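December 11, 2019

Second coat on the test panel. Used the Plavon beige from the new can, thinned a little more than last time, and rolled it out with the short-nap sleeve. Room at 46 percent humidity when I started. Yu-na Yoo had already sanded the first coat with the fine paper and wiped it down, so I only went over the corners again.

Color call is still open. Under the bench lamp it goes pinkish toward the bottom and close to gray higher up, and the Latcombe chip next to it does the same thing, so I am not going to adjust the tint yet. Want to see it by the window first.

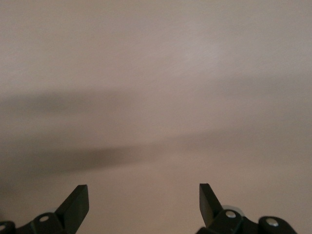 Left the lid off the tray for three minutes while I looked for the film gauge and got a skin on the paint. Strained it and kept going. The gauge was in the Bromex drawer. Please put it back on the hook.

Batch number is 429, written on the can and on the back of the panel. Next panel gets the Seol primer under the same two coats. Order more sleeves before January, we are down to the last pack. Tray and roller cleaned, rags in the metal bin.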